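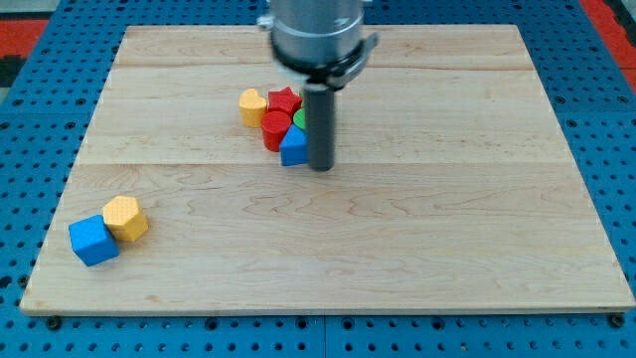 **Block pushing, fault report, 11/28/24**

Our July plan said the arm would push shape blocks around the board using the Garnerer controller and stop itself if the finger met too much resistance. The second part failed. In run 156 the finger came down too low, pressed on the wood, and kept going until one of us hit the stop button.

The log blames a "transient sensor error." I don't buy it. The force reading was frozen for 40 samples before contact, and the controller accepted every one of them as fresh — a stale value should have halted the arm.

We added a check that stops the arm after 2 identical readings. It has held up since, but we only tested it by unplugging the sensor cable, and that is a much cleaner failure than the one we had. I would not call this fixed. Until someone reproduces the freeze, hands stay off the board while the arm has power.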